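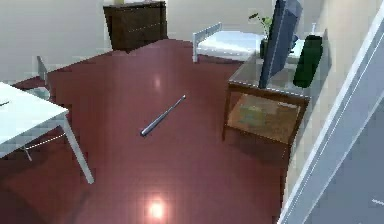
When Visomness brought automation into our little housekeeping office, I was sure I knew which jobs would go first, and I was wrong about nearly all of them. We are the people who teach household robots to tidy up, which used to mean sitting and typing out the name of every object in every simulated room, one after another, until your tea went cold. Now the labeling software does the naming. Give it a silver baseball bat lying on a shiny maroon floor and it will tell you "baseball bat" faster than I can find my glasses. What it leaves to us is the part I always liked best, the arguing (we are good at arguing!) over whether a bat in a bedroom ought to be picked up at all, and if so, where on earth a sensible person would put it.

I had 128 rooms on my list when the Dustia labeling tool arrived in December, and I will admit I was cross with it for weeks. I missed the slow mornings. New people used to learn the work by naming things alongside one of us, chatting as they went, and a good deal of what I know I picked up that way. The tool is quick and polite and has never once told a newcomer a story, and I do think a manager should set aside some paid hours to make up for that.

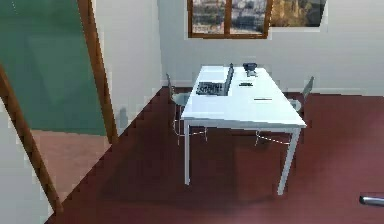

My other worry is about judgment, and how it gets paid. Our piece rate was set back when naming was the whole job, and a finished room counted the same whether it was hard or easy. But take a white table with a laptop open on it, a desk phone toward the far end and a pen lying near the front. Is that a mess, or is it somebody's workplace? I would leave every bit of it alone, and a colleague would have the pen put away, and we can spend half an hour on it quite happily. That half hour is the work now, and the old rate pays us nothing for it. I would like to see us paid by the hour, and I have said so to anyone who will stand still long enough to hear it.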